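Open Day Safety Checklist – Demonstration Area, Table Stations
Site: Jirnuron, ground floor
Inspection date: 11/16/24
Filled in by: Thảo Phùng
Second check: Saranya Chacko

Marks used: OK / FIX (must be done before doors open) / NOTE (can wait, but please read)

Please do not erase the comments from the last open day in May. I have kept the ones which are still valid.

1. Entrance and walking paths

1.1 Main door opens fully and stays open by itself – OK
1.2 Emergency exit sign lit – OK
1.3 Path between stations wide enough for a wheelchair – FIX
Comment: The path was good in the morning, but then the Brernex team put their transport cases beside the pillar. I asked them to move the cases to the storage room. Saranya measured again after this and she accepts it.
1.4 Floor dry, no loose mats – OK
1.5 Floor tape for the visitor line – NOTE
Comment: The tape is the same yellow as the tape for the robot zone. In May two visitors asked me which line they must stay behind. I would like a different color for the next time.

2. Electrical

2.1 Extension cords have no damage – OK
2.2 No extension cord plugged into another extension cord – FIX
Comment: Found one at the registration desk. Removed.
2.3 Load on the kitchen task circuit – NOTE
Comment: The limit written on the panel for this circuit is 4000 watts. With everything on the plan switched on together, I calculated 3791. It is under the limit, but I am not comfortable with so little space left. Please do not connect the coffee machine here, also not for five minutes. It has its own outlet near the sink.
2.4 Outlets near the sink have a working test button – OK

3. Arm station (Marti)

3.1 Emergency stop pressed and released, arm stops – OK
3.2 Second emergency stop at visitor side – OK
3.3 Speed limit active in demonstration mode – OK
Comment: Marti starts in normal mode after each restart. The operator has to choose demonstration mode by hand every time. I wrote this on a card and put the card on the keyboard.
3.4 Barrier complete on all sides – FIX
Comment: One chain was missing at the back. Visitors do not normally go there, but children do. New chain is on.

4. Hand-held gripper station, kitchen task

4.1 Rice cooker unplugged when visitors are handling the grippers – OK
4.2 No water and no rice in the pot during the visit – OK
4.3 Finger pads clean and firmly attached – OK
4.4 Cables kept away from the hand and from the elbow – NOTE 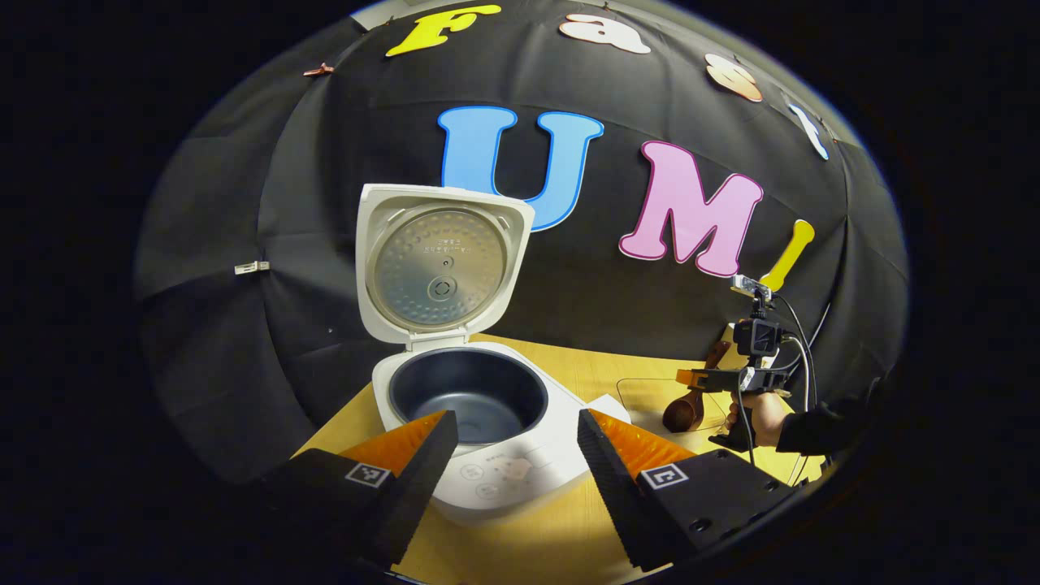
Comment to 4.4: For a person who does this work each day, the cable is not a problem. For a guest it is new, and a guest looks at the cooker, not at the elbow. I ask the station host to hold the cable for each guest during the first try.
4.5 Cooker lid – NOTE
Comment: A lid with a hinge is a good task for showing, but small fingers can be pinched. Only the gripper touches the lid. If it closes by accident, the host opens it.
4.6 Loose sleeves, bracelets and long scarves – OK
Comment: There is now a basket for jewelry at the host's chair.
4.7 Guests at the station at one time – NOTE
Comment: Maximum is 6, with the host included. In May we had a school class and it was too crowded. Please be polite but strict.
4.8 Backdrop fixed and stable – OK
Comment: I pulled on it with moderate force and it stayed up. Check it again after lunch.
4.9 Grippers cleaned between groups – OK
Comment: Use the wipes from the blue box. The stronger ones make the camera lens cloudy.

5. Mobile robot corner (Rallora)

5.1 Battery charged outside the visitor area – OK
5.2 Battery has no swelling, no smell – OK
5.3 Bumper switch tested on three sides – FIX
Comment: The left side did not react at the first try, then it reacted four times out of four. I do not trust it. Rallora will be shown standing still until the switch is replaced. The host knows this and is a little sad.

6. First aid and people

6.1 First aid box complete – FIX
Comment: Burn gel was expired. New one bought.
6.2 Hosts know the meeting point – OK
6.3 Extinguisher inspection label valid – OK
6.4 Internal emergency number posted at each station – OK
Comment: The number is 2000. The old posters still had the former number, so I took them down.

Result: all FIX items closed except 5.3, which is limited as written there. The demonstration area may open.

Second check, remarks by S. Chacko: I agree with all points. For 2.3, I have put a label over the free outlet. For 4.4, I would prefer a clip on the table edge – I will ask the workshop if they can make one before the next visit.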